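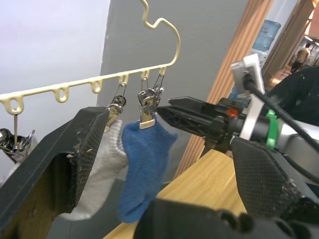 Geriffelte Backen hielten Strickware zwar sicher, hieß es in einer Zuschrift zu unserer letzten Galerie, beim Öffnen bleibe der Stoff aber daran hängen, und ein Vergleich zweier Regler sage wenig, solange man das nicht getrennt auswerte. Den Einwand haben wir übernommen. In der Tabelle gibt es jetzt eine eigene Spalte für das Loslassen.

Greifvergleich Textil, Teil 2
Werkstatt Lelwood, Stadholm
Stand: 26. Januar 2025

Verglichen werden zwei Regler für den Zweifingergreifer, Ding und Sada. Die Finger bleiben dieselben, ebenso die Kamera am Handgelenk. Die Aufgabe: ein Wäschestück vom Tisch nehmen, zur Klammer führen und dort übergeben. Insgesamt liegen 900 Griffe vor, davon 490 mit Ding. Die Zahl ist ungleich, weil wir bei Sada nach einer Umstellung der Parameter die ersten Reihen gestrichen haben.

Ding regelt auf Position und begrenzt den Strom. Sada regelt auf Kraft, gefahren wurde mit 20 N und mit 40 N. Die kleinere Einstellung reicht für Socken, bei Frottee rutscht der Stoff damit manchmal beim Anheben.

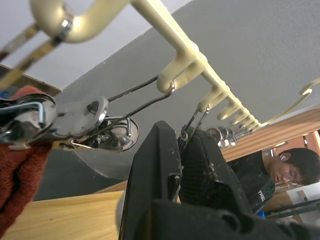
Greifer unter der Hakenleiste, links eine verchromte Klammer.

Glänzendes Metall ist für die Handgelenkkamera der schwierigste Teil. Die Kanten der Klammern werden je nach Winkel doppelt erkannt oder gar nicht. Mit fester Belichtung wird es besser, mit Automatik springt die geschätzte Lage zwischen zwei Bildern. Beide Regler bekommen dieselben Kameradaten, der Fehler trifft sie also gleich. Ding reagiert auf einen Sprung allerdings träger, was in diesem Fall ein Vorteil ist.

Bei Strickstoff kommt es vor allem darauf an, wie viel Material zwischen den Fingern liegt. Eine einzelne Lage wird von beiden Reglern gehalten. Liegen mehrere Lagen übereinander, schließt Ding bis zur Stromgrenze und meldet einen Griff, auch wenn die oberste Lage

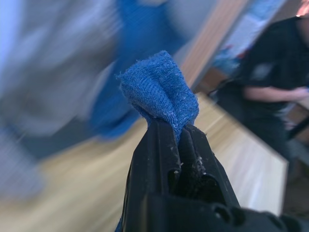 noch verrutschen kann. Sada erkennt den Unterschied am Kraftverlauf und greift bei Bedarf nach. Das kostet Zeit, spart aber einen Teil der Fehlversuche an der Klammer. Flusen auf den Greifflächen verändern die Werte ebenfalls. Zwischen den Reihen wird deshalb gebürstet, innerhalb einer Reihe nicht.

Tücher sind ein eigenes Kapitel. Sie sind schwerer als Socken und ziehen nach unten, sobald der Arm beschleunigt. Mit Sada auf 40 N gab es dabei die wenigsten Verluste. Der Arm fährt die letzte Strecke zur Klammer langsamer als den Rest,
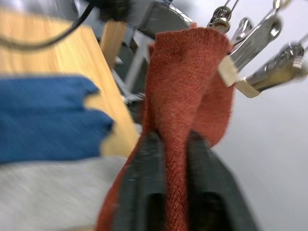 und diese Verzögerung ist bei beiden Reglern gleich eingestellt. Zum Loslassen, wie in der Zuschrift gefragt: Bei Ding bleibt Strick tatsächlich öfter an der Riffelung hängen, weil der Stoff vorher stärker gepresst wurde. Ein kurzes Öffnen in zwei Stufen hilft. Bei glatterem Gewebe sehen wir keinen Unterschied.

Offen sind noch die Reihen mit glatten Backen. Sie sind für Juni geplant, mit denselben Stoffen und derselben Hakenleiste.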